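Why Do Rivers Flood After the Rain Stops?

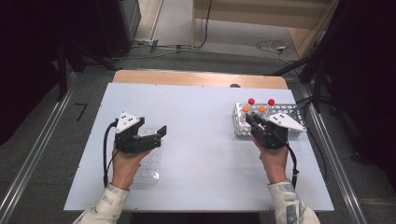

Rain stops. Sun comes out. Then the river comes up! Weird, right? It happened in Kastbridge in May, and lots of kids asked us why. So, quick answer: water takes time to travel. Rain that falls way up in the hills has to run down slopes, into ditches, into creeks, and then into the big river. Think of a table with a sheet over it, like the pale white-blue one in the photo. Pour a cup of water on a flat sheet like that (ask first!!) and it spreads out slow. Tip one end up and it all races to the low side. Hills are the tipped kind. Towns by rivers are usually at the low side.

Where does the rain go?

Some soaks into the dirt. Dirt is full of tiny gaps, and the gaps hold water. But when they fill up, that's it. No more room. The rest runs over the top, and we call that runoff.

Streets and parking lots don't soak up much at all. Straight to the storm drain. That's why a short, hard rain can flood a street in minutes, even when the river is fine. A flood that comes on that fast is called a flash flood.

What's a crest?

The crest is the highest point the river gets to in a flood. After the crest it starts going down. In Kastbridge the rain quit on Thursday morning but the Rotden River didn't crest until 10 at night. It got to 32 feet. Kálmán Pálfi reads the river gauge there, and he says the water was brown and full of sticks the hole time.

A gauge is kind of like a giant ruler for the river. Some have numbers painted on a post. Others use sensors and send the hight to a computer.

Watch or warning?

Flood watch = a flood could happen. Get ready.
Flood warning = it's happening or going to very soon. Listen to your grown-ups and get to higher ground if they say so.

Stay safe

Never walk or play in flood water. Even shallow water can knock you down if it's moving fast. You can't see holes under it, or broken glass, and it can have germs from the sewers. Stay away from storm drains too. And no driving through it! Tell your grown-up: turn around.

Try it

Fill one pan with dry sponges and leave one pan empty. Prop up one end of each. Pour 3 cups of water slowly in at the top of both. Which one gets a puddle at the bottom first? Now do it again with the sponges already soaked.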